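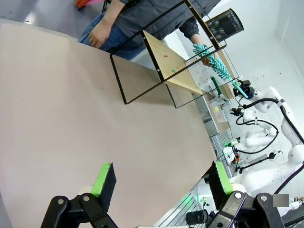 Killell Shelf Dusting, a data card

Dusting is the chore everybody puts off, and I suppose that's why I've grown so fond of it. Killell is a small collection about one modest job, getting bits and crumbs off a little desk shelf, and it goes with the tidying sets we have already shared under the Stukeck name. A duster for this job wants plenty of bristle, and the teal one used here is spiky all over, which suits small scraps like the orange-red and green pieces on the wooden panel of the stand. The black metal around that panel is thin, so there isn't much of a lip to work around.

What's in it

The full set holds 1,459 episodes. Of those, 100 are kept apart for checking, and please do leave them apart (I know how tempting it is to fold them back in when you're short of material!). Each episode covers one stretch of dusting, with several views, and a short written note in everyday words — "dust the lower shelf," that sort of thing. 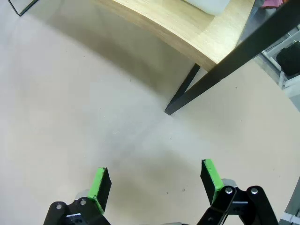 The notes were written by Veronica Vlad and then read over by Tatsuya Nomura, who has a better ear than I do for when "wipe" and "dust" have been mixed up. We settled on "dust" for anything done with the duster and "wipe" for anything done with a cloth. In the first 1,000 episodes you may still run into a stray "sweep," and you can safely read it as "dust."
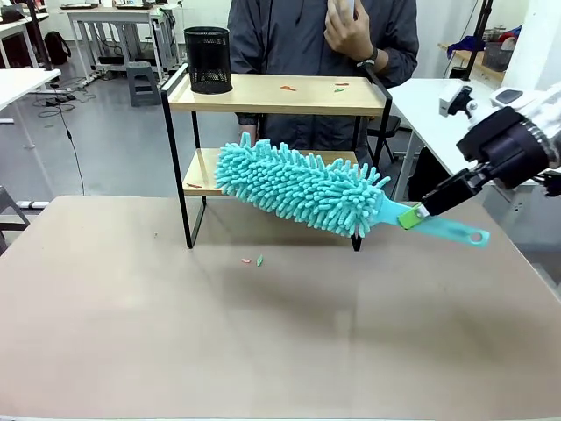
Shelves are dusted from the top down in my house, and I'd have liked every episode to go that way, but they don't all, so please check the note before you assume an order. The upper shelf is the fussier one. With a mesh pencil cup near the left end and orange and green bits scattered over the wood, you have to decide whether to go around the cup or lift it, and our notes say which was asked for. Scraps on the tabletop in front of the shelf are labeled "table" and kept separate from shelf debris.

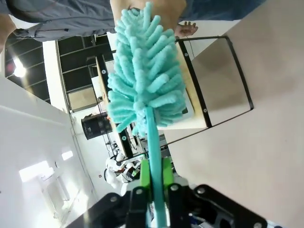 The duster, held by its slender teal handle.

Versions

Version 2, Sunday, April 17, 2022. Corrected notes, and the Mets folder renamed to match the Bemanex layout. The next update is planned for June and should bring a longer list of debris labels, if I can stop fiddling with the wording.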